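31 Oct 2021

Hi Zdzisław,

Second report on the Asstead papers, covering September up to today. You said last time that you'd rather have a long letter from me than a form with boxes, so get yourself a coffee, I have taken you at your word!

The short version is that the boxes from the old Rafferty building are all opened, most of the paper has been sorted, and the blue folders have taken over my end of the office.
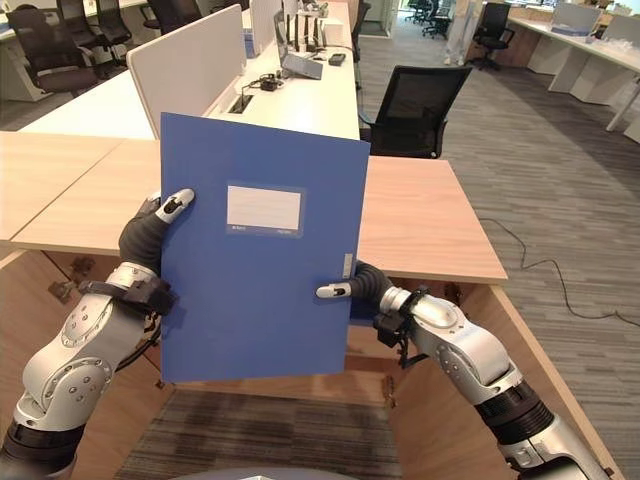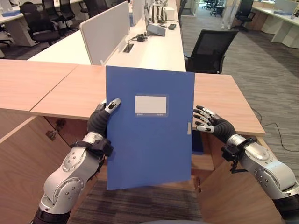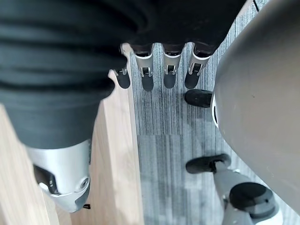 *The wooden desk end of the office. Blue folder with the white label window in the first two pictures, pale wood and the gray carpet tiles in the third.*

**Where we are with the sorting**

We have 2978 separate items listed now (letters, invoices, plans, meeting notes, a surprising number of Christmas cards). In the July report I guessed at a much smaller pile and I was badly wrong. The Rafferty boxes were packed tight and the thin airmail paper sticks together in clumps, so what looks like one fat letter can be nine thin ones. I've stopped guessing. Each item gets a line in the list when it comes out of the box, with the date if it has one and a few words on what it is, and I don't go back to pretty things up until the whole box is through.

The order we settled on is by year first and then by sender. I know you liked the idea of sorting by subject, and I did try it for a week with the 1970s material. The trouble was that the Asstead people wrote about four things in every letter. There's one that begins with the drains, moves on to somebody's retirement lunch, asks for a price on roof slates and ends with a complaint about the bus. I had it in three different piles on three different days. By year it goes in one place and stays there, and the subject words go in the list where anybody can search for them.

Undated stuff is in its own run at the back. I'm chipping away at it when my eyes are tired of handwriting, mostly by matching letterheads.

**The folders**

You asked me to say how the folder money was spent, so here goes. We went with the plastic ones from Floten, the box kind with a proper spine, and I'm so glad we did. The cheap card wallets I started with sagged in the middle as soon as they had any weight in them, and then the bottom corners of the letters curled. These stand up by themselves on a shelf when they're full. When they're half full they lean a bit, so I've been putting the thin years together two to a folder.

The white window on the front is a good size for what we need. I write the year and the folder number in pencil first, then go over it in ink once I'm sure nothing else is going to turn up for that year. (Things always turn up. I've learned to leave it in pencil for longer than feels tidy.)

One grumble. I'd like the number on the spine as well as the front, so you can find a folder without pulling it out, and the stick-on labels I bought for that won't hold on the textured plastic. They look fine in the evening and by morning they're on the carpet. I've got a sheet of a stronger kind to try next, and if they don't work either I'll tie on paper tags, which will look old-fashioned and suit the contents very well.

We bought 30 folders in the first order and they're nearly all spoken for. I'd like to order more out of the supplies line, which still has money in it. I don't need anything extra from Viston for this, I'd only like your okay to go ahead.

**The desk and the room**

I've made myself at home at the wooden desk. It's the wide L-shaped one with the seam between the two panels, and that seam has become part of my system: unsorted on one side, sorted on the other, and nothing crosses over until it's on the list. Ľubica laughed at this and then started doing it herself.

It's a kind surface for old paper, nice and smooth, and pale enough that I notice when a scrap or a rusty paper clip has dropped off something. The top does get full quickly when I have a big year out. I tried using the floor for overflow and gave that up after one afternoon, partly my knees and partly that gray streaky carpet, which swallows anything small. I spent a good while hunting for a torn-off stamp down there. Found it, thank goodness!

The long white desk beyond is shared, so I only borrow it for the plans, which are too big to unfold at my end. I check with people first and clear up afterward.

Shelving is the thing I'd most like to talk over when you visit. The finished folders are in the cupboard by the stairs, which is dry and locks, and it will take the next batch, but it won't take the whole collection. Could we ask whether the second cupboard is free? It has been holding the same broken fan heater all year.

**People**

Ľubica Šindelář has been coming in for two mornings a week and she has made a huge difference. She reads the hard handwriting faster than I do and she's much stricter about the list. It was her idea to write "see also" lines when a letter mentions another letter, and we've joined up some lovely back-and-forths that way, including a six-month argument about a gate. She would like to stay on through the winter and I would very much like her to. Her hours are inside what you approved.

**What has gone slower than planned**

- The photo albums. I said they'd be finished by now and they aren't started. The letters took the time.
- The plans. They're listed, but they're still rolled, and they need flattening before they can go into anything. I've borrowed some weights and done the smallest ones.
- Scanning. We have 365 items scanned, all from the early years, and I've paused there until the numbering stops changing. Renaming the files once was enough for me!

None of this has cost money. It's all my time, and I'd sooner tell you now than in the spring.

**What's next**

- Finish the undated run, or at least get it down to one folder of real mysteries.
- Order the next lot of Floten folders once you say yes.
- Try the stronger spine labels.
- Start on the albums. I'd like to do these with Ľubica, she knows some of the faces.
- Go back to scanning, year by year.

**Money**

The sheet is attached as usual. Folders and tissue came in under what we'd set aside, and the van from Rafferty came in over it (two trips, the second one for the plans, which I should have measured). The two nearly cancel out. I haven't touched the line for the display, and I'd prefer to leave it alone until we know what we'd want to put out. At the moment my vote is for the gate argument.

Could you let me know about the folders and the second cupboard when you get a minute? And do come by if you can. I'll clear you a corner of the desk, on the sorted side, and you can read the letter about the drains for yourself.

Warmly,

the Asstead papers desk

P.S. You asked whether anything had been thrown out. Only the rubber bands, and a great many rusty clips. The Christmas cards are staying.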